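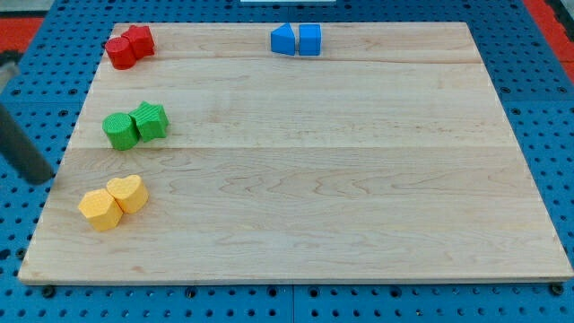 # Stestix foam shape blocks and sorting board

We've stocked Stestix blocks for a good while now and they're still the thing I reach for first when somebody asks what to put in a new playroom. They're small, light, quiet and properly colourful, and a child can be busy with them within seconds of the bag being opened. No batteries, no app, nothing to assemble!

The blocks come in red, blue, green and yellow, in a mix of shapes that includes cylinders, cubes, triangular prisms and a five-pointed star. The star is the favourite by miles. It stands up nicely by itself, it's easy for small hands to grip by the points, and it's the one that goes missing, so we sell it singly as well (see spares, further down).

## The blocks

Each one is cut from dense foam with a matt finish. They have a bit of give when you squeeze them, but they keep their edges and they stand flat, so you can stack a cube on a cylinder without it sliding off straight away. Dropped on a hard floor they hardly make a sound. If you've ever run a session above somebody's office you'll know why I'm so pleased about that.

The colour goes all the way through. A nick or a scuff doesn't show up white, and the sets in our own hire stock still look cheerful after a lot of use.

## The board

The board is pale wood with a lovely soft grain, made from planks joined edge to edge, so you'll find faint seams running across it. They're part of how it's built and you can barely feel them with a fingertip. No two boards have quite the same grain.

It's a plain flat surface with no cut-outs and no printed outlines, and I'd urge you not to be put off by that. We used to sell a version with holes for each shape, and once a child had cracked it, it was finished with. On a plain board you can pair by colour one day and by shape the next, make a row, make a face, copy someone else's pattern, or just push everything into a corner and start again. Fabrice Brunet, who runs the under-fives group at Arnstead, has a game where one child sets out the pairs, everyone shuts their eyes, and one block gets swapped. We've tried it in the shop with grown-ups and it's harder than you'd think.

The wood is oiled, not varnished. Give it a fresh coat of any toy-safe oil when it starts to look dry.

## What you get

- a set of foam blocks in the four colours
- one wooden board
- a cotton drawstring bag, big enough for the blocks (the board goes separately)
- a folded card with starter games, pictures only, no reading needed

The group pack is the same thing with 100 blocks and 2 boards, and a lidded tub in place of the bag. It's the better buy for nurseries and clubs.

## Cleaning

Warm water and a drop of washing-up liquid for the blocks. Squeeze them out gently and leave them on a towel overnight – they take longer to dry than they look as if they should, and putting them away damp will make the bag smell. Please don't tumble dry them. I have had that conversation on the phone more than once.

Wipe the board with a damp cloth and dry it straight after. Don't leave it to soak, and keep it off radiators.

## Age and safety

Suitable from three years. The blocks are small and a determined biter can take a piece out of one, so keep them away from babies and from puppies. Throw away any block that's torn.

## Spares

You can order any shape in any colour singly, in whatever mix you like. Quote part number 2256 and tell us the shape and colour in the order notes. Replacement bags and game cards are on the same page. Boards can be bought separately too, and a few customers have them just for jigsaws and modelling clay (put a sheet of paper under the clay if you're fond of the wood).

Colours can vary a touch between batches. The yellow is the one that moves most, from a lemon to something nearer custard, so if you need a close match, send us a photo of what you've got and Benoît Roussel will look through the shelves for you.

## Goes well with

The Jacquet stacking trays, which take the board on the top tier and give you somewhere to keep the blocks underneath. Also the Skoltetik picture cards, a pack of 19 patterns to copy, starting very easy and ending with a couple that had me muttering. The cards are wipe-clean and the colours are close enough to the blocks that children match them without any fuss.

## Delivery

Single sets are in stock and go out the next working day if you order before noon. Group packs are made up to order, so allow a week, or two in July when the schools are all buying at once. Collection from the Arnstead shop is free – ring the bell at the side door if the front is shut.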